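Forum > Family Carers > Home Care and Day Care > Changing from one to the other

Reading time: 3 min

We use cookies to remember your login. By staying on this page you accept them.

billey_daughter
22 Dec 2018
Hello all. My mother has home care from Majali, 3 visits a week. She is quite strong in the body but she is bored and she sleeps in the chair all afternoon. The day center at Zevwood has offered us 2 days a week starting in January. The problem is that we can't pay for both, so the home visits would go down to one. Has anybody made this change? She does not like new places. She also says she is "not old enough" for a day center, and she is older than most of them there.

hiltar_road
We did it with my father-in-law and I would do it again. The first weeks were bad. He stood at the door with his coat on and asked for the bus. After that he began to talk about the lunch, then about the people. Ask Zevwood if you can stay with her for the first mornings. Our center allowed it, but you had to ask.

quietkettle
I don't agree that it is good for everybody. My aunt was tired for a whole day after each visit, and she stopped eating supper. The transport alone was 50 minutes each way, with all the stops. Please ask about the transport before you sign anything. For a shy person, one good carer at home can be better than a room with 22 strangers.

hiltar_road
Fair point about the bus, ours was a short ride. But a carer who comes in, warms the soup and goes out again is not company either.

patchwork_64
I am somewhere between you two. We kept a small bag ready by the door with a cardigan, spare glasses and the tablets list, and the mornings became easier. At home I put her small things in clear bins, so she finds them without opening every drawer.
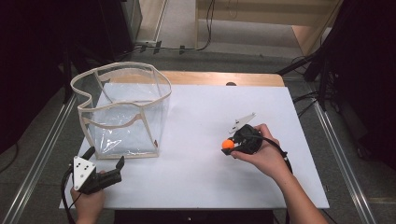
Clear bin with the beige edging.

Label everything that goes to the center, also the glasses case. We lost two cardigans before I learned this.

quietkettle
Labels yes! And write down which tablets are taken at lunch, on paper, not only by phone.

billey_daughter
Thank you, this helps me a lot. I called Zevwood and the ride is short, but we would be the first stop in the morning, so she must be ready very early. Majali says they can't promise the same carer if we go down to one visit - this worries me more than the bus. Did anyone manage to keep their carer?

patchwork_64
We did, but only after we agreed to a different hour. Ask for the name of the carer in the written plan.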